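Einführung in die Wirtschaftsgeschichte der Reparatur
Skript zur Sitzung 8: Wer darf das Gehäuse öffnen?

Wer die letzte Sitzung verpasst hat, muss wissen, dass die Zünfte weder so edel noch so verstockt waren, wie das Schulbuch behauptet. Für heute reicht das.

1. Flicken als Normalfall

Die Werkstattordnung von Prarnereck aus dem Jahr 1806 umfasst 273 Artikel. Der größte Teil regelt das Ausbessern: Kessel, Schlösser, Wagenräder, Uhren. Neuware kommt vor, aber spät und mit sichtbarem Widerwillen. Wer einen Kessel verkaufte, musste ihn auch flicken, und zwar zum festgesetzten Preis. Die Meister haben sich darüber ausdauernd beschwert, was uns die besten Quellen beschert hat.

Bitte in der Klausur nicht »Nachhaltigkeit« schreiben. Metall war teuer, Arbeit war billig. Mehr Gesinnung braucht es zur Erklärung nicht.

2. Die Plombe

Die Firma Hegarty lieferte ab 1948 Rundfunkgeräte mit verplombter Rückwand. Bei gebrochener Plombe erlosch die Garantie — offiziell zum Schutz des Kunden vor dem Stromschlag, nebenbei auch zum Schutz der hauseigenen Werkstätten vor dem Kunden. Beide Begründungen stimmen. Studierende entscheiden sich gern für eine davon, meist für die unterhaltsamere.

Zu unterscheiden sind:
- rechtliche Sperren (Garantie, Lizenz)
- bauliche Sperren (Kleber, Nieten, Sonderschrauben)
- Sperren durch Schweigen: Der Schaltplan existiert, man bekommt ihn nur nicht

Die dritte Sorte ist die billigste und hat sich entsprechend verbreitet.

3. Der Desktop-PC als Sonderfall

Der Tower-PC passt schlecht in die Verfallserzählung. Seitenwand ab, und man steht vor Steckplätzen und Sockeln, die zum Austausch einladen. Genormt wurde das aus Rücksicht auf die Zulieferer; die Bastler bekamen es gratis dazu.

Lektüre bis Montag: der Tilholm-Reader, Kapitel zur Ersatzteilpflicht. Das Kapitel zu Tivirance ist freiwillig und wird erfahrungsgemäß genau so behandelt.

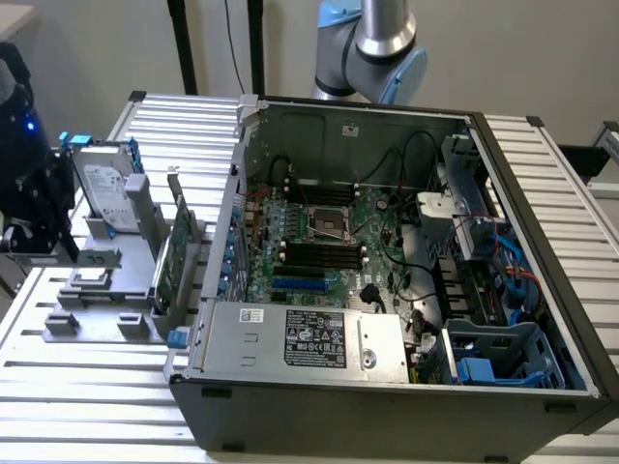
Kommentar aus dem Kursforum: Die dritte Sperre würde ich nicht zu den billigen zählen. Wer Schaltpläne zurückhält, muss auch die eigenen Werkstätten auf Verschwiegenheit verpflichten, und das kostet. Kommt das in der Klausur dran?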